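Section 4. Recording the hanger task

Okay, this is the part of the guide I get asked about the most, so I've written it the way I'd explain it to you if you were standing next to me. By now you should have both arms powered and homed (Section 2) and the cameras checked (Section 3). If you haven't done those, go back. I'll wait.

The hanger task is the second one in the Stullara set. You drive the two follower arms from the leader arms, and the software writes down everything: joint positions, gripper openings, and all the camera streams, lined up by time. One run from start pose to end pose is one episode. We want 126 episodes that pass review, and you'll be recording more than that, so pace yourself!

4.1 Laying out the table

1. Put the clothes rack against the back wall with its base flat on the table. Push on it gently with one finger. If it rocks, turn it a little until it doesn't.

2. Hang the garments that are on your task card. The card tells you which ones go up and which ones start on the table, and it changes every block, so please read it each time (I have skipped it twice and lost a whole block both times).

3. Leave some bare hangers on the rail if the card calls for them. Don't space them evenly. I know it's tempting – I line up my pencils too – but if every hanger is always in the same spot, the policy learns the spot and never learns to look for the hanger.

4. Place the tub on the left side, behind the left arm, open side up. For the hanger task it starts empty.

5. Drop the table item near the center, between the two grippers. Drop it, don't arrange it. Creases and lumps are what we're after.

6. Follow each camera cable with your eyes from the gripper all the way back to the base. You want a loose arc with enough slack for the arm to reach the rack. No cable should pass between the fingers or get under the tub.

CAUTION: Keep your hands, sleeves and hair out of the enclosure whenever the followers are live. They copy the leaders right away, and a bumped leader is all it takes. If you need to fix something on the table, press pause on the pedal first, wait for the tone, and then reach in.

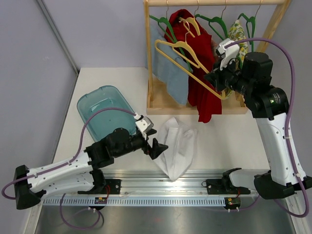

Figure 4-1. Hanger task: right gripper holding a yellow hanger at the rack, left gripper open beside the table item.

4.2 Recording an episode

1. Type your operator name and the block number into the Deligiannis window. Spell your name the same way every time, please. Jordan Kettle is in our database as three different people, and cleaning that up was not a fun afternoon.

2. Move both leaders to the start pose. The followers will creep into place and the status bar will change from "Aligning" to "Ready."

3. Tap the pedal once. You'll hear a short tone, and that means you're recording.

4. Bring the right gripper up to the rack and close it on the hanger the card names. Come in slowly for the last little bit. The plastic hangers are light and they swing, and chasing a swinging hanger makes for a messy episode.

5. Once you've got hold of it, pause for a beat before you lift. This gives the wrist camera a clean look at the grip. Tilting the hanger is fine, and usually you'll have to tilt it to get the hook clear of the rail.

6. While the right arm is busy, keep the left gripper open and close to the table item. Don't park it way off to the side. The two arms are supposed to work as a pair, and a long trip back across the table adds dead time to every single episode.

7. Bring the hanger down and finish the step on the card with both arms.

8. Return to the end pose, open both grippers, and tap the pedal again. Two tones means it saved.

Note: An episode that runs past 106 seconds gets stopped and thrown out automatically. If you're running into that limit a lot, you're probably being too careful in step 4. Record a few practice runs with saving turned off and get your speed up.

Note: Small mistakes are welcome. If you miss the hanger on your first try and then get it on the second, keep going and save it! Hajnalka Boros trained our last policy with and without the fumbled grabs, and the one that had seen some fumbles did a much better job of picking itself back up. What we don't want is a mistake that you never fix.

4.3 When to throw one away

Hold the pedal down until you hear the low tone, and the episode goes in the discard folder. Do this if:

– a garment you weren't supposed to touch comes off the rack
– the rack itself moves
– a gripper pushes down hard on the table (you'll feel it in the leader, it goes stiff)
– a camera stream freezes or turns gray in the preview
– somebody leans into view or you had to reach in

You don't have to write a reason, but I'd love it if you did. A word or two is plenty. "Rack slid" tells me to go check the rack, and an empty box tells me nothing.

CAUTION: If a hanger hooks onto a cable, stop. Don't try to shake it free with the arm, even if you're sure you can. Pause, unhook it by hand, and check the camera plug before you start again. The plugs on the Grornska mounts do not like being tugged sideways.

4.4 Between episodes

Reset the table by hand with the followers paused. It goes faster than you'd think once you have a rhythm, and mine goes rack first, then tub, then the table item last. Put each thing back a little differently from where it was. Slide a hanger over, turn the tub a few degrees, let the cloth land however it lands.

After 12 episodes the software makes you take a break. You can't skip it and I'm not going to tell you the workaround. Stand up, shake out your hands, look out a window. The episodes people record when they're tired are easy to spot in review – the motion gets jerky, and the grippers start closing before they've gotten to anything.

During the break is also a good time to feel the motor housings, with power to the followers off. Warm is normal. If one is too hot to keep your hand on, leave the arms off and come find me.

4.5 Checking your block

1. Open the review tab and pick your block.

2. Play each episode at 4 times speed, with both wrist cameras and the fixed view side by side.

3. Look at the gripper trace under the video. When a gripper closes on a hanger, the line should drop and then go flat above zero. If it drops all the way to zero, the fingers closed on air.

4. Mark each one Keep or Drop. If you can't decide, choose Ask and it comes to me.

5. Press Submit. The block uploads to Steradell and the little counter at the top goes up, which I still find very satisfying.

Note: Don't rename the files, even if the names look ugly. The index matches on the name, and a renamed episode just disappears from training without any kind of error message.

4.6 Quick fixes

Followers stay on "Aligning": One of the leaders is too far from the start pose. It's nearly always the wrist. Rotate it back slowly until the status changes.

Hanger slips out of the gripper: Grab closer to the middle, where the arms meet the hook. If it still slips, wipe the finger pads with a dry cloth.

No tone from the pedal: Check that the window is in front. The pedal counts as a keyboard, so if you clicked over to your email, you've been typing into your email.

Episode saved but the video is choppy: Close the review tab while you record. It eats up a surprising amount of the computer's time.

If your problem isn't on the list, write it on the sheet by the door with the block number next to it. I go through the sheet whenever I update this section, and the last update was 29 September 2023. Folding into the tub is covered in Section 5, and you can leave the rack where it is for that one.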